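About the Kurnik Robotics Club

We are the after-school robotics club at Kurnik School, and we build machines that do small, useful jobs around a home. The club started with 6 students and one shared toolbox in a borrowed art room. Now we have 51 members, a room with our name on the door (Room 1434, at the far end of the science hall) and more half-finished ideas than shelves to put them on!

Tharindu Khan, who teaches physics here, has coached the club from the beginning. He has one firm rule, and every member can recite it: try it by hand before you write any code. New members hear it in their first hour with us and go on hearing it until they graduate.

You don't need any experience to join. Some of us came in knowing how to solder, and plenty of us came in not knowing which end of the iron gets hot. Everybody spends the first few weeks on the basics — measuring, wiring, reading a data sheet, keeping a notebook another person can follow — and then picks a team. Taveck is our competition team, and they build a new drive base every season. Jedus is the home helper team, and bedrooms are their whole world this year.

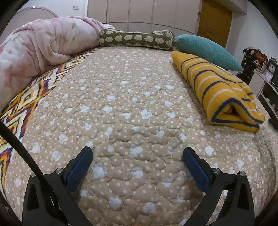 Jedus wants a robot that can tidy and make a bed, and cloth turns out to be a wonderful, maddening thing to work with. A box keeps its shape when you pick it up. A blanket folds over itself, slides, bunches up and hides its own corners. So the team practices with hand-held grippers on real bedding, with all the layers a real bed has: a quilt with puffy stitching, a heaped plush blanket, a striped towel, a long bolster covered in hedgehogs. The two blue pads have to close on a fold without dragging everything under it along, and each fabric asks for a slightly different touch. Members write down which grips they like and argue about them happily over snacks.

Taveck's year looks different. Their big event is the Khondokar Challenge in February, and the weeks before it are loud, busy and a lot of fun. Anyone in the club can help out in the pit, including brand-new members, and we always need people who like drawing, writing or sorting screws.

Membership costs $50 for the school year and covers parts, safety glasses and a club shirt. If that's a problem for your family, talk to Mr. Khan and he'll take care of it quietly. Come by Room 1434 after the last bell and ask to see what we're working on!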